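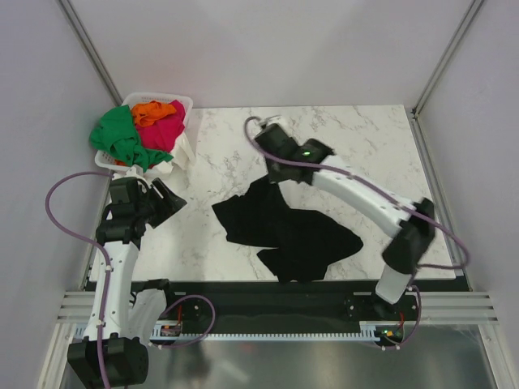 Sang Phan

Progress report to Transtead, second period
Project: Khổng, a comic book in three chapters

Dear colleagues,

I write to report the work on Khổng since my last letter, which covered the script and the first character sheets. Chapter one is now finished in ink and lettered. Chapter two is penciled to the end and I have inked a little more than half. Chapter three exists as thumbnails, and the last pages of it will change, as I explain later.

In the application I promised a book of 60 pages. I still keep to this number. Chapter one became longer than planned by two pages when I gave the ferry crossing more room, and I have taken these two pages back from the school part in chapter two. The editor at Irkum read both versions and preferred the shorter school part. I was not happy the first evening, but after reading it again I agree with her.

Lettering

You asked in your comments how the two languages will work together in the balloons. I tested three ways. In the first, the Vietnamese was in the balloon and the English in small type under the panel. Readers looked down all the time and lost the drawing. In the second, both languages were inside the balloon, and the balloons became too big. The way I have chosen is that the grandmother speaks Vietnamese only, without translation, and the boy's answers in English let the reader understand her. I had to rewrite many of his lines for this. I draw the letters by hand, since the fonts I tried put the tone marks too close to the line above.

Color
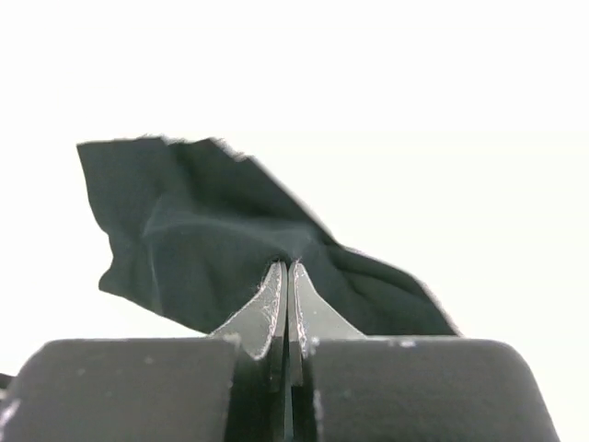

The book is in black ink with one additional color, and the choice of this color took more time than I wrote in the schedule. My first proofs from Grenico were in a blue that looked cold next to the brush lines, and on the uncoated paper it became flat. After this I tried a brown, which made the story look older than it is. What I want now is near to the cloth in the photo, a deep green-gray, slightly bluish where the fabric is raised and almost black-green inside the folds. With one ink I can get this range by printing it solid in the shadows and as a light tint elsewhere. Grenico will make new proofs of the ferry pages in June, and I will send you one set by mail, as the color on a screen is not reliable.

Public work

I showed the ink pages of chapter one in the reading room at Irkum for three weeks. The visitor book there has 1,186 entries for this time, but the room is shared with other shows, so please do not read it as the number of people who came for Khổng. I also gave one evening workshop on brush inking. It was full. Several participants asked about the paper, and I have written a short sheet on it which Irkum now keeps at the desk.

Budget and delays

The paper and ink cost less than planned. The proofs cost more, because of the extra round for the color. Together the two lines are still within the total and I do not ask for additional money. I would like your permission to move what remains under paper to proofs.

I am nearly three weeks late with the inks of chapter two. One reason is the color, and the other is that I redrew the market pages, where the perspective of the roofs was wrong.

Next period

I will finish the inks of chapter two and begin pencils for chapter three. The ending will be rewritten first. In the present version the boy reads the letter aloud, and everything is explained in four balloons. I want to try it with no words on the last two pages. The new thumbnails will go to Irkum before I pencil anything, and I will send you the same file. If you wish to speak about the proofs, Monday mornings are good for me.

With thanks for your patience and support,
Sang Phan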